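Toltdale Housing Office Opens Winter Bedding Appeal

Toltdale, 26 November 2018

The Toltdale Housing Office has opened its winter bedding appeal and is asking residents to donate clean blankets, sheets and bedspreads in usable condition. The items will go to households moving into city apartments before the end of the season.

The appeal was approved by the city council in July, together with a grant of $2,000 for storage and delivery. Last winter the office supplied bedding to 242 households, and the number of requests on file is already higher than it was at the same point a year ago.

"Many families arrive with a lease and very little else," said Ottar Strömberg, director of the housing office. "A bed that is properly made up on the first night makes a real difference, above all to children."

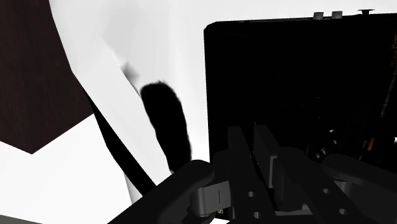 What may be donated

The office will accept blankets, flat and fitted sheets, bedspreads and pillowcases in all standard sizes. Patterned and plain items are equally welcome. Pillows and mattresses cannot be accepted under the city's health rules, and electric blankets are also excluded.

Donors are asked to wash and dry all items before bringing them in, and to fold each set together with a note of its size. Sets without a note will still be taken, but they require measuring by staff and will be sent out later.

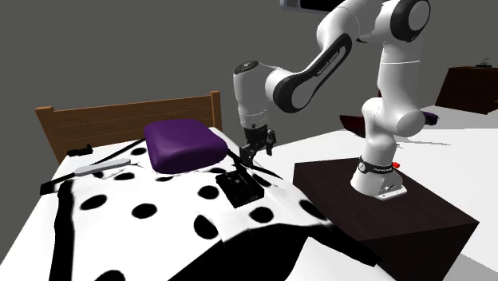 Larger gifts from hotels and businesses should be arranged with the office in advance - storage space is limited, and deliveries without an appointment may be turned away. The Jolis Hotel has already pledged 27 sets of sheets from its own stock, and Domínguez Laundry will wash donated items free of charge where the donor is unable to do so.

A wool or cotton blanket in a double size remains the item most often requested. Bright or patterned covers for single beds are also in short supply, according to the office.
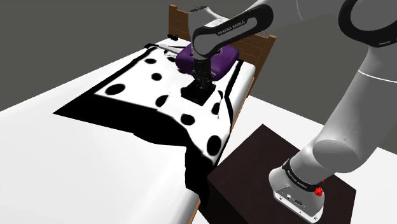 Where to bring items

Donations may be left at the front desk of the Stanier Building during normal office hours. A second collection point will open at the Toltdale Public Library next month, and both sites will remain in use until the appeal closes at the end of winter.

Residents who wish to receive bedding should apply through their housing officer. Each household may request up to 2 sets per bed. Applications are handled in the order received, and no proof of income is required from current city tenants.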